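Lomgateでリプレイからクリップを書き出す手順

対戦シューター「Bang」のリプレイは、試合終了後に自動で保存される。ただし保存形式は独自のもので、そのままでは動画共有サイトに投稿できない。このページでは、リプレイ管理ツールLomgateを使い、特定のラウンドだけを動画に書き出す手順を示す。対象はWindows版である。

事前準備

ゲーム本体の設定画面で「リプレイを保存」を有効にしておく。無効のまま終えた試合は後から復元できない。Lomgateはゲームを終了した状態で起動する。両方が同時に動いていると、リプレイフォルダーがロックされ、一覧に何も表示されない。
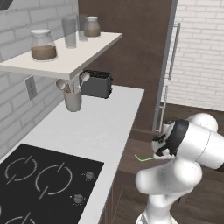 2ページ目

リプレイの読み込み

「ファイル」メニューから「フォルダーを追加」を選び、リプレイの保存先を指定する。読み込みが済むと、試合がマップ名と対戦モードごとに並ぶ。マップCendettiの試合は、アップデート前に録画したものに限り「不明なマップ」と表示されるが、再生には影響しない。

目的の試合をダブルクリックするとタイムラインが開く。キルは赤、爆弾の設置は黄色の印で示される。

範囲の指定

開始位置で「I」キー、終了位置で「O」キーを押す。開始位置は、見せたい場面の2秒前に置くとよい。これより短いと、視点の切り替わりが映像の先頭に残ることがある。1回に書き出せる長さは40秒までで、超える場合は範囲を2つに分け、書き出した後に編集ソフトでつなぐ。

視点の固定

右側の選手一覧から、追いたい選手を選んで「視点を固定」にチェックを入れる。チェックがない場合、選手が倒れた時点で味方の視点へ移る。壁越しの輪郭表示は観戦用の機能なので、投稿用の動画では切っておく。
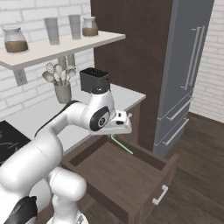

視点が決まったら「書き出し」を押し、形式にMP4を選ぶ。音声は「ゲーム音のみ」と「ボイスチャットを含む」から選択できる。後者を選ぶときは、味方の了解を得ておくこと。大会サイトHundusportの投稿欄に出す場合は、ボイスチャット入りの動画が受理されないため、前者にする。

書き出しに失敗する場合

進行状況が途中で止まるときは、保存先の空き容量を確認する。容量に問題がなければ、「設定」の「ハードウェアエンコード」を切って再度実行する。処理時間は長くなる。音声だけが遅れる場合は、フレームレートを「可変」から「固定」に変更する。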